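The Pilgrim Trail That Wants Your Card Number First

January 28, 2025

Registration for the August walk to the Simard shrine opened this month, and the brochure promises a path "open to all who seek it." Then you reach page two. The permit costs $40, you need a doctor's note less than 300 days old, and everything goes through a booking company called Orgate.

I walked the route last August. It climbs to 2,697 meters, starting from the bus lot at Ivolum, and the last stretch is steep enough that a health check makes sense. I have less patience for the rest of it.

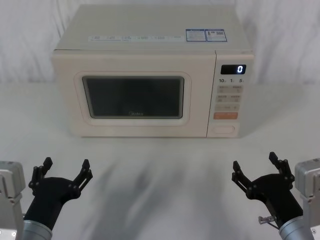 Take the daily limit. Orgate says 1,502 walkers a day is what the trail can bear. I asked where that number came from and was sent a link to the brochure. On my morning the line at the Ivolum gate was well past the parking lot before sunrise, and the man scanning permits waved whole families through without looking up.

Then there are the package deals. The "Devotion Plus" tier buys you a earlier start time and a bed at the Prokusano rest house.
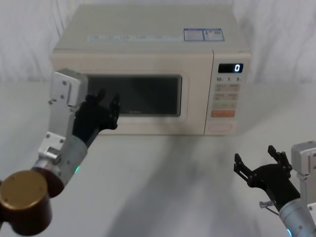

The bed turned out to be a mat in a hall with the lights left on. Breakfast was tea and flatbread, the same tea and flatbread the shrine kitchen gives out free a short walk up the hill. People on the basic permit slept in the next hall over, on the same mats.

The shrine itself is small and plain. You get a minute inside, maybe less, and then you are moved along. I am not a believer, but I watched people come out crying, and I don't think any of them were thinking about tiers.
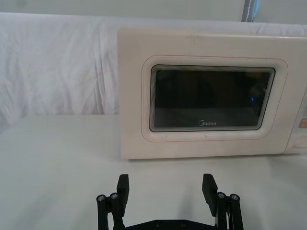
Before You Book

Get the doctor's note first. Orgate takes payment before it checks your papers, and the refund rules run to several pages. Carry cash for the bus, and bring your own blanket whatever the website says about bedding. 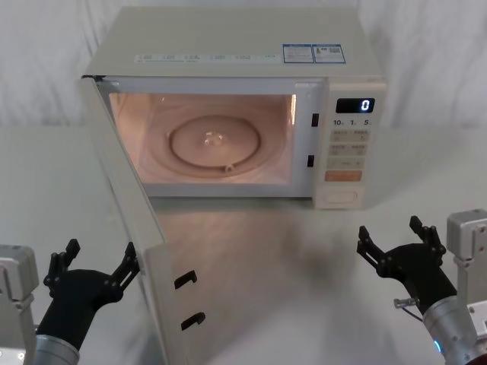
Is the upgraded permit worth buying?

Only if an early start matters to you a great deal. The walk, the shrine and the free kitchen are the same on the basic one.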